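The Tea Train to Clirkton

Carmela Pellegrini had been waiting for the night train since she was six, and now that she was on it she couldn't sit still. She walked the whole length twice. She opened the little window in the corridor and stuck her hand out into the mountain air, and it was so cold and so wonderful that she laughed out loud, and a man in a conductor's cap told her to please close it.

"Sorry!" she said. "Is that the Kusumik River down there?"

"It is," he said, and he forgot about the window and came to look too.

His name was Ermanno Villa, and he had seen the river 1,522 times. He kept a tally in pencil inside his cap. He showed her, and she thought it was the best thing anyone had ever shown her on a train.

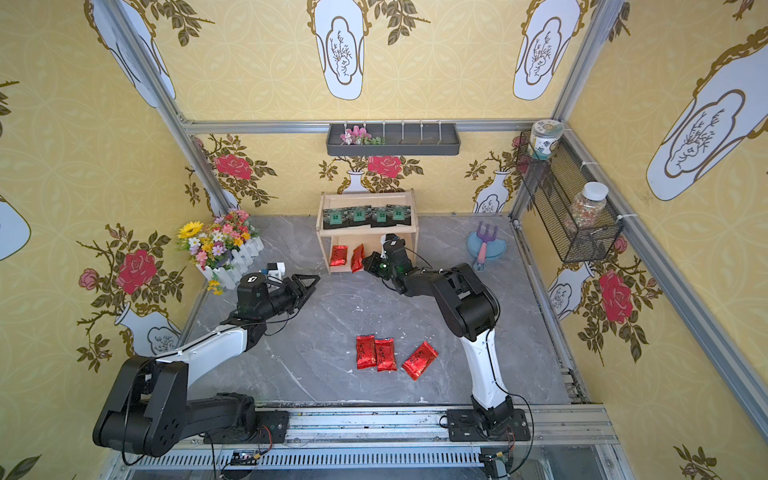

Red packets, green-and-black packets and flowers.

The dining car was run by Lucrezia Negri, who believed in tea the way other people believe in doctors. She had a tea for tunnels and a tea for bridges. She had one for people who had left something on the stove (Carmela hadn't, but she asked for it anyway, and it tasted like oranges and smoke).

"Where are you getting off?" Lucrezia asked.

"Clirkton."

"Oh, you lucky thing! In the snow!"

"My grandfather lived there. He papered every house on the main street. I want to see if any of it is still up."

Lucrezia put down the pot. From the far table an old man in a green scarf looked up from his soup.

"Which grandfather?" he said. 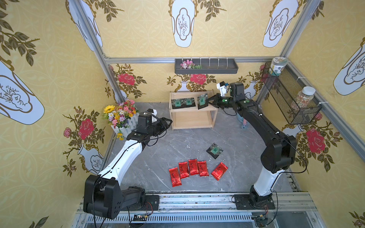
Evaristo Martinelli had grown up in Clirkton, over the D'Amico bakery, and when he talked about it he went pink to the ears. He told her about the bakery cat and the flood, and the year the school bell froze in February and everyone came to class whenever they liked. He told her about his bedroom. It had pale yellow wallpaper with big red roses and white vases outlined in gold, and when he had the measles he gave every vase a name, starting at the door. He could still say them! He got as far as Ottavia before his soup went cold and Lucrezia took it away to warm it.

"And a man came to put it up," he said. "He whistled. He let me hold the brush."

"Did he whistle through his teeth? Like this?"

She whistled it, the one her mother used to do over the dishes, four notes up and a long one down. Evaristo joined in on the long one. He was terribly flat and so was she, and they did it again, louder, until somebody in the sleeping car banged on the wall.

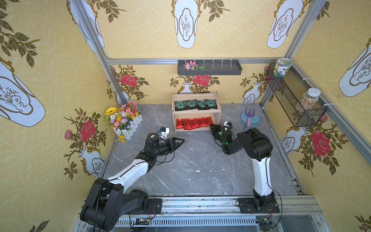
"He was saving for a boat," Evaristo said. "Did he ever get the boat?"

"He got it! It leaked. He loved it."

"Good. I worried about that boat."

They crossed the high bridge a little after two in the morning. Lucrezia brought the bridge tea and sat down with them, and Ermanno came in stamping his feet and took off his cap and made his mark. The moon was on the river and on all the snow above it, and you could see every pine tree on the slope. Carmela pressed her nose to the glass. She wanted to remember the whole thing, even the smell of the wet coats.

"I'm 70," said Evaristo, "and I have never once slept on this train."

"Why would you?" said Carmela.

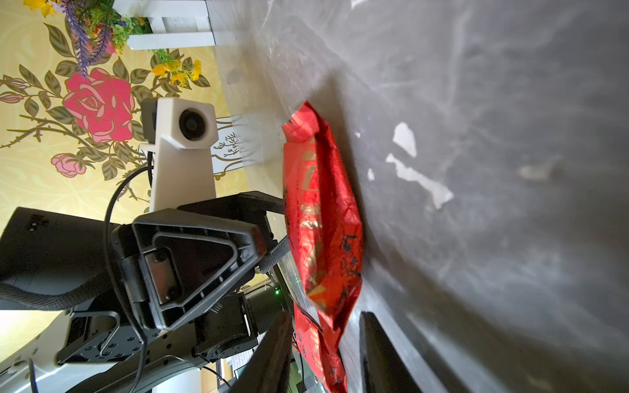
Norbert Slanina
Fiction contributor

At Clirkton the platform was white and there wasn't a footprint on it. Evaristo let her go down first so she could make them. She went in a big circle, around the lamp and the bench and back again, and then she took his bag in one hand and his elbow in the other.

The bakery had its lights on. Upstairs there was one small window with the curtain open, and even from the street they could see a bit of the wall.

"Yellow," said Evaristo.

"Yellow!" said Carmela, and she ran to knock.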